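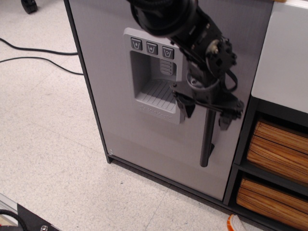 One reader would like it known that a bike register has never caught a thief, that a good lock costs less than a good sticker campaign, and that we should all be ashamed of the font. We have passed the last part on to the printer.

Dorkardale Bike Register: Frequently Asked Questions

Last updated 27 Jan 2020

What is the register?

A list of bikes and the people they belong to. It now holds 2,000 entries, including a tandem, a unicycle and something its owner calls "a project." When a stolen bike turns up, the police look for the serial number on the list and phone whoever is next to it. It's not glamorous, but it beats the old system, in which your bike sat in the basement of the Sodon Street station until it was auctioned off to your neighbor.

Where do I find my serial number?

Turn the bike upside down and look near the pedals. It is stamped into the metal, usually under several years of grease. Some makers put it on the head tube or near the rear wheel. The barcode sticker from the store is not the serial number, although we get a lot of those.

Can I register a bike that has already been stolen?

Yes, if you have the serial number on a receipt or in an old photo. "Blue, medium, squeaks" will go into the notes field, and we wish you luck with it.

How much does it cost?

Registering is free. A replacement sticker is $4. Thieves do peel them off, which is why the serial number matters more than the sticker does.

My bike was stolen. What do I do first?

File a police report and get the case number. Then log in to the register and switch your bike from "Mine" to "Stolen." Do it in that order, as the form won't let you finish without a case number. Call your insurer after that, and try to be calm about the deductible.

I found my bike for sale online. Can I go and get it?

Please don't. We understand the appeal of turning up at a stranger's garage with your largest cousin, but these visits go badly even when the cousin behaves. Save the listing, take screenshots of the seller's profile and send them to the police with your case number. Don't message the seller to say you know what they did. The listing will vanish, and so will the bike.

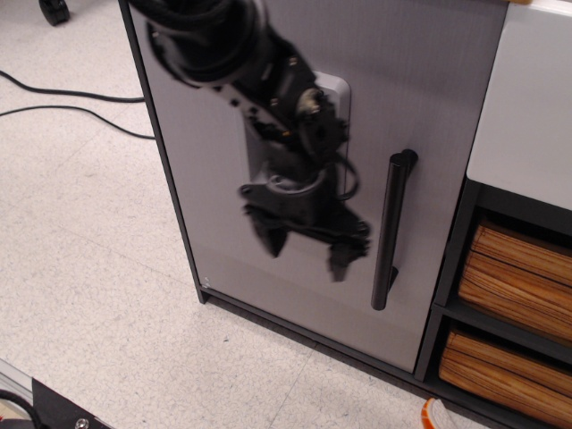

Which lock should I buy?

We don't sell locks and nobody pays us to like them. Members mention the Huet U-lock and the Elto folding lock most often – the Huet for being heavy, the Elto for fitting in a bag. Whichever you choose, put it through the frame and the rear wheel, and around something that can't be lifted. Last October we were sent a photo of a very expensive lock holding a bike to a tomato cage.

Does it help to keep the bike in a shared hallway?

Less than you'd think. Lock it there too. A front door stays shut only as long as every tenant is suspicious of people carrying pizza.

How long does my entry last?

Until you remove it. We send an email every 2 years asking if you still own the bike. Ignoring it does no harm, though we will ask again.

I sold my bike. Do I need to tell you?

Yes. Use the Transfer button and enter the buyer's email address. The buyer has 20 days to accept, and after that the bike goes back to being yours on paper. One man's old ten-speed has come home to him this way more than once.

Are scooters allowed?

If there's a serial number on it, go ahead. Skateboards still have to wait.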